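About Us

Pasorholm Playschool. Ages two to five. Open since July 2009, same building, new roof.

Started by Dorottya Gulyás in her front room with four kids and a borrowed rug. Then a waiting list. Then the old print shop on Warraich Street came up for rent and we grabbed it. Still there. Parking is round back, please don't block the bakery.

Who we are

Dorottya Gulyás - director, mornings in the office, afternoons wherever needed
Farzana Paracha - lead teacher, Pre-K room
Sobia Ansari - toddler room, also does the newsletter (when theres time)
Cleiton Batista - music and outdoor play, Tuesdays thru Fridays
Khurram Rizvi - billing, forms, lost mittens

What we do

Play, mostly. Free play first thing, then circle, snack, outside, story, lunch. Rest after lunch for the ones who need it. No worksheets. No screens. Letters and numbers come in when the kids start asking, and they do ask.

We have 56 children enrolled right now across three rooms. Fall spots go fast, siblings get first pick. Half days or full days, your choice, but please pick one and stick with it for the term.

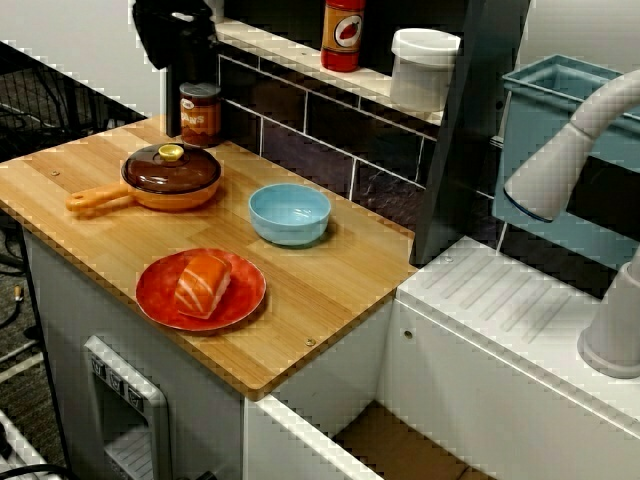 Outside every day unless it's really pouring. Send boots. Send a spare pair of socks, labeled. Unlabeled things go in the bin by the door and get donated at end of term.

Fees

Registration is $100, one time, not refundable. Deposit of $156 holds the spot and comes off your first bill. Monthly rates are on the Fees page, Khurram is updating it this week.

Visits

Wednesday mornings, call first. Bring your child, they can join in for a bit. Tours take half an hour or so, longer if Cleiton has the drums out.

Next open house is 3 Dec 2022, ten to noon. Coffee for grownups. Use the side door, the front one sticks and we are waitng on the landlord.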